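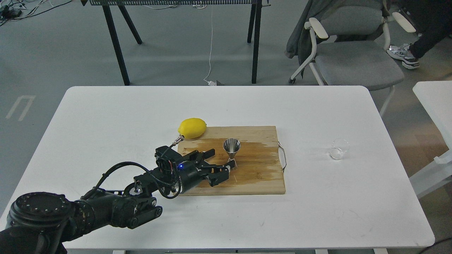
Lachlan Geddes has been making cordials in Durnamham for five years, and he still gets worked up about sugar. "People think the syrup is the boring part," he says, already laughing. "It's the whole drink!" He started out pouring by eye at family parties and no two pitchers tasted alike, so now there's a steel jigger by the cutting board whenever he tests a recipe, even for plain lemonade.

His first batch sold at the Bronstead street market on a wet morning in February. He brought 34 bottles and went home with two (his mother bought a few, he admits). These days Remier, his tiny label, fills 2000 bottles a year, and every one gets its sticker by hand.
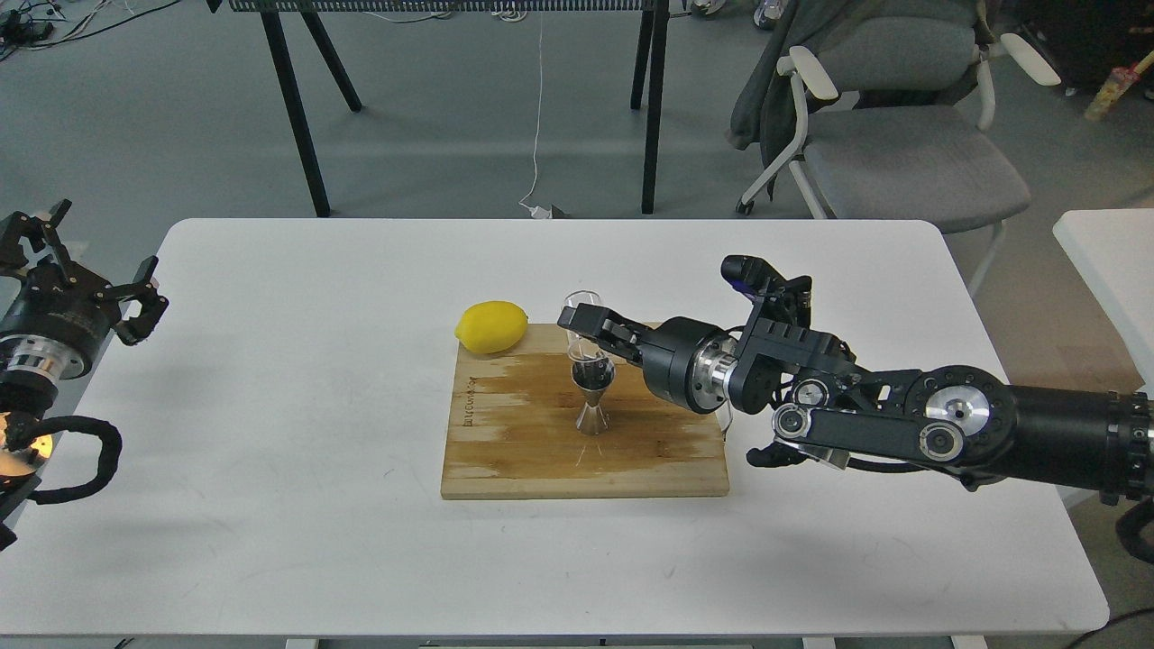 What he really loves to talk about is peel. "The juice is sharp, sure, but the smell lives in the skin," he says, and he wants everyone to try it at home with sugar, a jar and a night of patience. One bright yellow lemon like the one on the board is plenty for a first go. Leave it 90 minutes if you can't wait, he says, but overnight is so much better.

Next up is a ginger cordial named MacRitchie, after the street he grew up on.
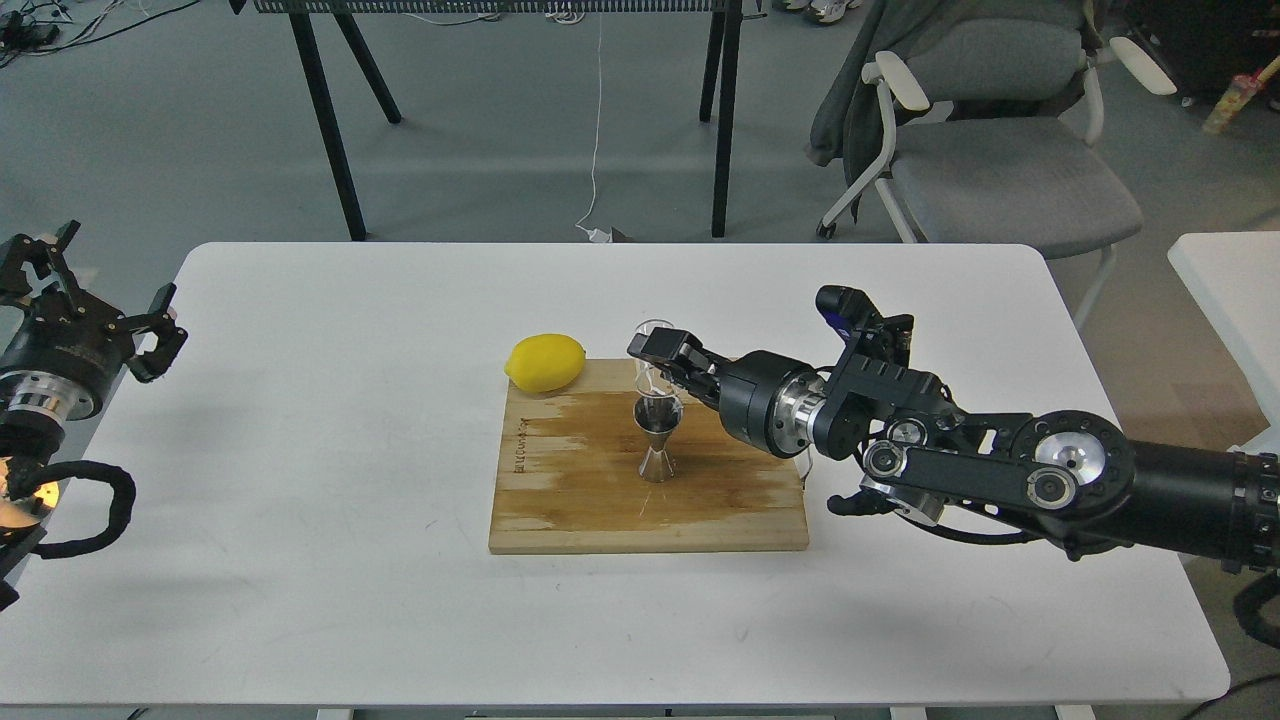

Geddes has no plans for a bigger kitchen or fancier gear. He likes old things that get used, and a cutting board with pale, worn patches suits him just fine. "I'd rather spend the money on fruit," he says. The ginger is almost ready, and he's already fretting over the label color.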